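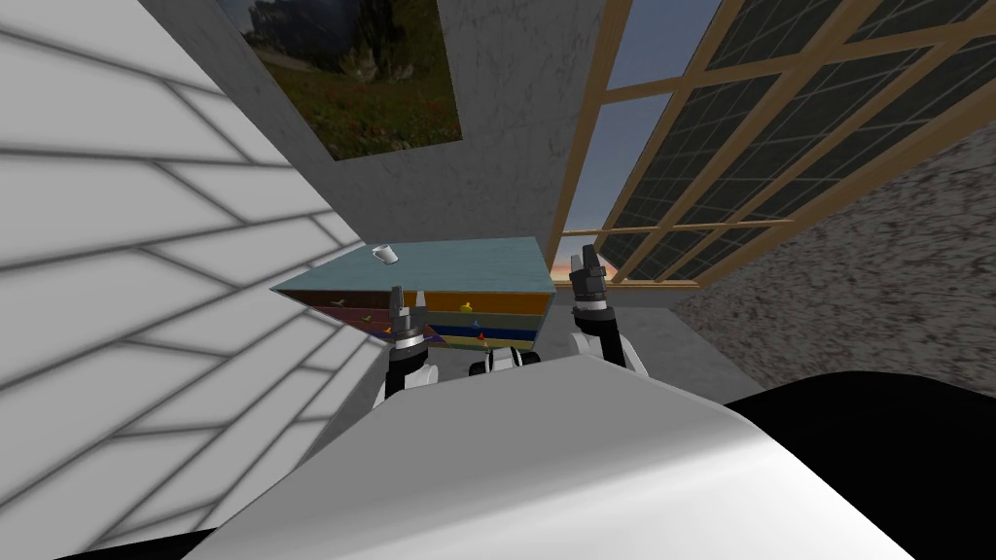
The 395 is back, and it goes all the way to Claltmont again

2023-08-06

I've been on the bus! Sorry, I know that isn't much of a headline, but if you live at the top end of Grollulwood you'll understand why I was standing at the stop by the chapel at ten to eight in the morning with a flask and a silly grin. The 395 stopped running past us in February, when Brunner cut it short at the mill roundabout, and ever since then anybody without a car has been walking down the hill to meet it (fine) and then walking back up the hill with the shopping (not fine at all, especially if you've bought potatoes).

Well, it's back. Same number, same route as before with one small change at the Claltmont end, and a slightly different timetable that I'll get to. I rode it there and back on the first morning so I could tell you what it's like, and also because I needed thread and a new washing-up bowl.

We left three minutes late, which the driver, Fredy Chambi, put down to a delivery lorry outside the butcher's. Fredy used to drive the old 395 and plenty of you will remember him. He was on the harbour route all spring and says he missed the views but not the bend by the quarry. I can't say I'd missed the bend by the quarry either. It's still terrifying and I still shut my eyes.

The bus was fuller than I expected. There were people going to work, a couple of lads with fishing rods, and a whole row of us at the back who had no real reason to be there and were treating it as a day out. Gijs Van Acker had brought a bag of plums and passed them forward. Somebody started clapping when we went past the mill roundabout and carried on up the Claltmont road instead of turning round, and then everyone was clapping, and Fredy gave a little toot on the horn. I may have got something in my eye.

For anyone new to the village, the bit that was cut is the whole stretch between the mill and the chapel on our side, plus the loop through the lower part of Claltmont on the other. On a map it looks like nothing. When you're the one walking it in sleet with a pushchair it looks rather different, and I had several letters over the spring from people who'd stopped going to the swimming baths, or had changed dentist, or had just given up on the Claltmont market and were getting everything from the shop here at shop-here prices.

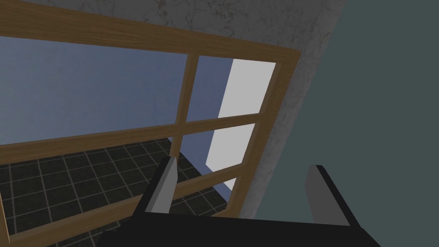 Do you need a new pass for the 395?
Your old one still works as long as it hasn't run out. If it has, you can renew it from the driver or at the ticket office in Claltmont, and you'll need to take something with your address on it.

I asked because mine had run out, and I'd been dreading one of those forms. It took Fredy less time to sort out than it took me to find my gas bill at the bottom of my bag. Do have the bill ready, though, or you'll get the look from the people behind you that I got.

Now then, the timetable. There's a bus from the chapel at ten to eight, then one every hour at ten to the hour until ten to six in the evening, and then a late one at ten past eight. The late one is new! We've never had a bus after tea before, not in all the time I've lived here, and it means you can go to the pictures in Claltmont and see the early showing and get home again without begging a lift. Coming back, they leave the station at twenty-five past. There's nothing on Christmas Day, and the first bus doesn't run on bank holidays, so you start with the ten to nine.

The small change is at the far end. The old bus used to stop right outside the station doors, and the new one stops round the corner in Tanner Street, next to the café. It's about 800 metres less of a squeeze through the one-way system, Brunner say, and it should keep the thing running to time. I timed my walk from the new stop to the platform and it was two minutes at a dawdle. There's a dropped kerb the whole way, but there isn't a shelter yet, and if you've ever stood in Tanner Street in a west wind you'll know that it needs one. I've been told a shelter is coming "in the autumn". I'll be asking again in the autumn.

The café is called Lillia, by the way, and I can report that it does a very decent cheese scone. Aníbal Giraldo took it over last year and he's delighted about the stop, as you can imagine. He's opening half an hour earlier so that people off the first bus can get a coffee. He was rather run off his feet when the whole back row of us piled in at once, and he'd sold out of scones by the time Gijs got to the counter, so there was some bad feeling about the plums after that.
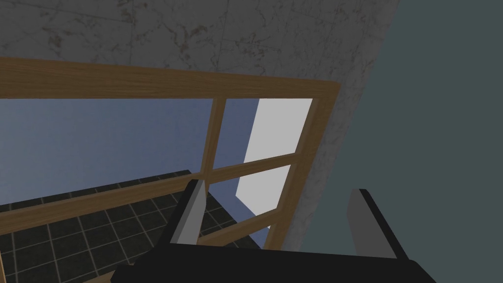 Issue 134, page 20

I also had a quick word with Hernán Cuadros, who looks after the country routes at Brunner and had come along for the first run in a very smart jacket. I asked him straight out whether we were going to lose the bus again next winter. He said it was safe until the end of next summer, and that after that it would depend on how many people used it. I pushed a bit and asked what sort of number they were hoping for, and he wouldn't be drawn, which I thought was a bit cheeky. If you're going to set people a target you might tell them what it is. But he was friendly about it and he did write down my question about the shelter.

He also said that if there are things wrong with the timetable, they want to hear about them early on, while it can still be changed. Two have been mentioned to me already. The ten to three gets into Claltmont too late for the clinic's afternoon session, so you have to go an hour earlier and sit about. And the return bus at twenty-five past four leaves five minutes before the train from the coast gets in, so if you're coming home that way you're stuck for the best part of an hour. I told him about both of these. If you've got another, pop a note through my door or drop it in at the shop and I'll send them all on together.

Benoît Le Goff has asked me to say something about dogs. They're allowed, on a lead, downstairs (there's no upstairs, but that's what the notice says), and there's no charge. Benoît's dog came with us on the first morning and slept under the seat the entire way there, then barked at the station pigeons until we all got back on. Bikes aren't allowed, which is a shame. I asked about that too and was told the racks won't fit on this type of bus. Folding ones are fine if you fold them.

Pushchairs and wheelchairs go in the space by the middle doors, and the floor lowers at the stop now, which the old bus couldn't do. It makes a noise like a sigh. The chapel stop and the mill stop both have the raised kerb, but the one by the allotments hasn't, so there's still a bit of a step up there even with the floor down. Fredy is good about pulling in close.
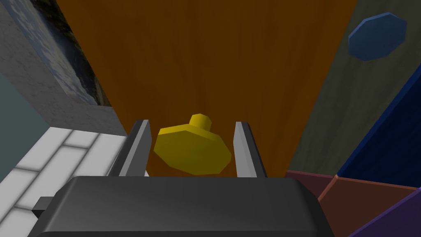
And the seats! I should have put this nearer the top. They're comfy. The old ones had that spring in the left-hand side that we all knew to avoid, and I sat down on the first morning leaning to the right out of pure habit. I'm still doing it.

Fares are the same as they were in the winter, singles and returns both, and you can pay with coins or a card. The weekly ticket has gone up a little, but it now covers the harbour bus as well, so if you change at Claltmont to go down to the sea you'll come out ahead. Children under five go free. There was some talk at the back of the bus about a family ticket for the holidays and I've heard nothing official on that, so please don't turn up asking Fredy for one on my say-so.

Paper timetables are in the shop, next to the till, and there's a pile in the chapel porch as well. Take one for next door if they don't get out much. The large-print ones hadn't arrived when I went to press, but I've been promised a box of them, and I'll put a card in the shop window when they come. The timetable in the case at the mill roundabout is the OLD one, so ignore it. I've rung up about it and they're sending someone to change it.

I got home on the twenty-five past eleven with my thread and a washing-up bowl on my knee. It was the wrong colour, so I'll be going back to change it, probably on the ten to nine. If you're after a window seat on the quarry side, you'll want to get on at the chapel, as they'd all gone by the allotments.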